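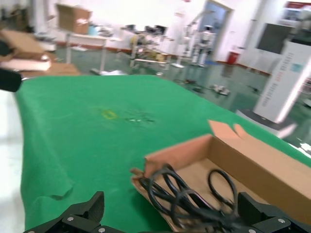 # Teleoperation Demonstrators, Cable and Carton Handling

Vilteck is recruiting demonstrators for the second stage of Wotik, its programme on the handling of cables, cords and other soft items. Demonstrators guide a two-fingered robot arm by hand controller through short tasks at a table, and the recordings they produce are used to train and test a learning system. Applications are invited from people with or without technical experience.

## Background

The first stage of Wotik closed with 3,040 accepted recordings, nearly all of them of rigid objects such as blocks, bottles and boxed goods. The second stage turns to items that change shape when they are held. Coiled black cables in an open cardboard box are typical of the material. A loop may slide under its neighbour, catch on a flap or come up with the whole bundle attached, and the system has so far seen too few cases of each.

Of the second-stage recordings, 563 have been accepted to date. They were made by the programme's own engineers, whose habits at the controls have become rather alike. The programme now requires a wider range of people, and with them a wider range of approaches to the same task.

## The work

Demonstrators will be assigned to a station and will work from a written task card. A recording is normally under two minutes long. Duties are as follows:

- setting out the table according to the card, including the position and angle of the box;
- guiding the arm through the task at a steady pace;
- marking each attempt as complete, partial or failed;
- writing a one-line note where an attempt was partial or failed;
- re-coiling or loosening the cables between attempts, as the card directs;
- reporting worn fingertips, loose screws or a camera that has shifted on the wrist.

Failed attempts are kept. Demonstrators are not to delete them, and will not be marked down for them. An attempt should be stopped at once if a cable becomes wrapped around a finger of the gripper or is pulled tight against the edge of the box.

Each demonstrator is expected to contribute 400 recordings over the period of the engagement. The figure includes partial and failed attempts, provided that they are correctly marked.

## Training

All demonstrators complete two paid training sessions before any of their recordings are counted. The first covers safe working near a moving arm, the stop button and the controls. The second is spent at a station with an experienced operator, using the Biten labelling software. Those who need a third session may have one, also paid.

## Requirements

Applicants must:

- be aged 18 or over and entitled to work;
- be able to follow written instructions in English;
- have the use of at least one hand for fine control (left-handed applicants are particularly welcome, as few of the present recordings were made by left-handed operators);
- be able to attend at least three sessions a week;
- be willing to repeat the same task many times with care.

Experience of games controllers, sewing, electrical fitting or warehouse packing may be helpful and should be mentioned. It is not required. Stations may be used seated or standing, and table heights can be altered on request.

## Terms

The engagement begins in September and is for a fixed term of ten weeks. Sessions last three hours, starting at 9.00 or 13.30, with a break of twenty minutes. Pay is by the hour and does not depend on the number of recordings accepted. Demonstrators who complete the full term will receive a further payment of 900 euros.

Wrist cameras run throughout each recording and may take in other parts of the room, including people passing through it. Applicants will be asked to sign a consent form covering this use. Names are stored separately from the recordings, and each demonstrator is known to the data team by a number only.

## How to apply

Applicants should send a letter of no more than one page, stating the sessions they are able to attend and any adjustments they may require, to Frida Hviid, Programme Office, Vilteck. A CV may be enclosed. Shortlisted applicants will be invited to a trial of forty minutes at a station, for which travel costs will be repaid.

Questions about the tasks or the equipment may be addressed to Mihret Mekonnen, who supervises the stations. Questions about pay and consent should go to the Programme Office.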